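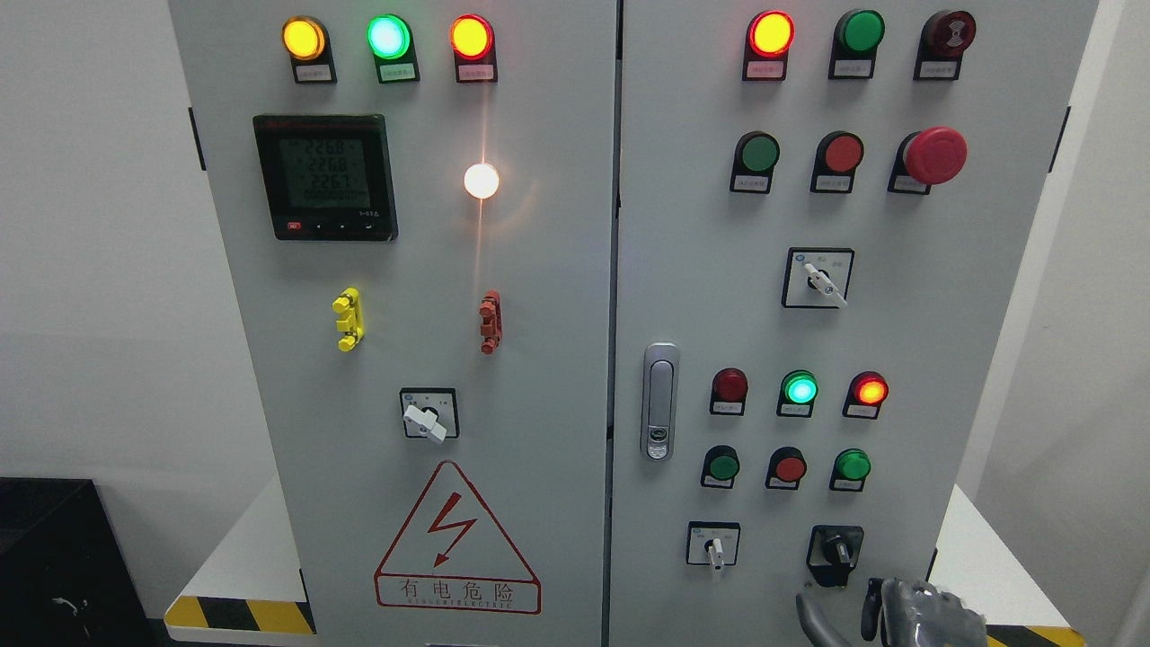 From: Rekha Sisodia
To: panel-maintenance list
Date: 30th September
Subject: Re: Meter energy total does not agree with the utility bill

Everaldo Queiroz wrote:

> We have a door-mounted power meter on the incoming section at our
> Jenalthorpe site. The monthly energy total it reports is lower than
> the utility figure by close to a third. Volts look right on all
> phases. Amps look right on all phases. The kW reading looks low. The
> meter was replaced in the spring after the old display failed, and
> the installer reused the existing CTs. CT ratio is set to 1000:5,
> which matches the nameplates. Has anyone seen a meter fail this way?
> I would like to know before I order another one.

Everaldo,

Don't order the meter yet. Correct volts and correct amps with low kW on a three-phase load is what a phase error looks like. Amps are computed from each CT input alone, so a swapped or reversed CT has no effect on the amp reading. Power is computed from each voltage and current pair, and a wrong pair gives a wrong answer.

The arithmetic for a balanced load at unity power factor:

All CTs correct: the full figure.
One CT reversed: that phase goes negative and cancels one of the others. The total reads one third of the true value.
Two CTs swapped between phases: those two phases each read minus one half. The total reads zero.

You are reading close to two thirds, so neither of these fits a balanced load. It does fit one phase contributing nothing to power. Look at per-phase kW before anything else. Most meters of this type bury it a few pages past the total, and some show only the total until the display mode is changed in setup.

If one phase shows near zero kW with normal amps, the voltage sensing lead on that phase is the next suspect. You say volts look right, but check whether you were reading line-to-line or line-to-neutral. Check also that the wiring mode is set to four-wire if that is what you have. A meter left in three-wire mode on a four-wire system will ignore one current in the power calculation and still display it on the amps page on some models.
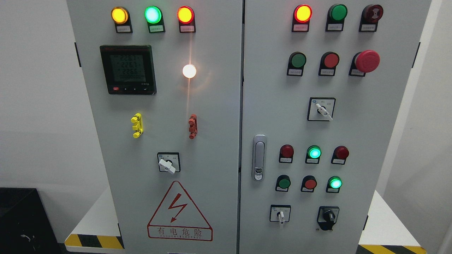 I had the same complaint at Wemau two years ago. The replacement meter had its voltage terminals in a different order from the old one, and the leads had been moved over position for position. Antigoni Ververidis found it by comparing the two terminal diagrams at her desk. The fix took less time than the outage paperwork.

Order of work I would suggest:

1. Write down per-phase V, A, kW and power factor, with sign, at a steady load.
2. Record every setup parameter, including wiring mode and both ratios.
3. Compare the terminal diagram with the wiring as found.
4. Isolate, then correct one thing at a time. Repeat item 1 after each change.

Short the CT secondaries at the test block before lifting any current lead. If there is no test block, treat that as a separate job and get one fitted.

Two smaller points. Reset or log the energy register when you finish, so the December bill can be compared against a clean period. And confirm the utility's billing dates. Filippos Alexiou pointed out on this list that his meter closed its month 8 days ahead of the bill, which cost him a good deal of searching.

Please post the per-phase numbers when you have them, including the signs.

Rekha Sisodia
Prerkidetti, electrical maintenance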